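Pratusden Help Desk
Ticket: Bucur export stalls at large sizes
Product: Drondetti 2
Status: Open, again
Opened: December 29, 2022

Exports from Bucur to Drondetti hang whenever the catalog goes over 200 items. The progress bar reaches the end, congratulates me, and then sits there. No file. I have let it sit through lunch and through a fairly long meeting, so please don't suggest patience.

What I've tried so far:

Restarted Drondetti. Same.

Restarted the computer. Same, but with an update I hadn't asked for.

Cleared the thumbnail cache, per your help article. This deleted my thumbnails and left the problem alone.

Exported 200 items. Fine, and pretty quick too.

Exported 300 items. Hung. The log shows one line, "finalizing," and then nothing.

Split the catalog into smaller batches. Works, except each batch starts numbering its items over again from 1, so our web store now believes every product is the same product.
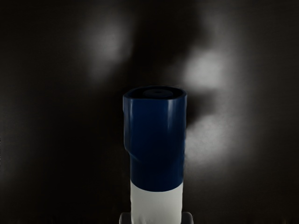 Blue and white cylinder, upright against a dark background.

Support reply: Thank you for contacting Pratusden. Please confirm that you are on the latest version and try turning off previews under Export Options.

I'm on the latest version. See the update above. With previews off, the 300-item export finishes, and I was happy for as long as it took to open the file. The price column is blank. Previews on, prices and no file. Previews off, file and no prices. I'd like to order one of each.

Support reply: We were able to reproduce the blank price column. It is a known issue from May. As a workaround, export prices separately and merge on item number.

See my note about item numbers.

Update: merging on item name instead gets me most of the way. There are 7 products with duplicate names, which I'm fixing by hand. Please leave this ticket open. The last one closed itself overnight and sent me a survey.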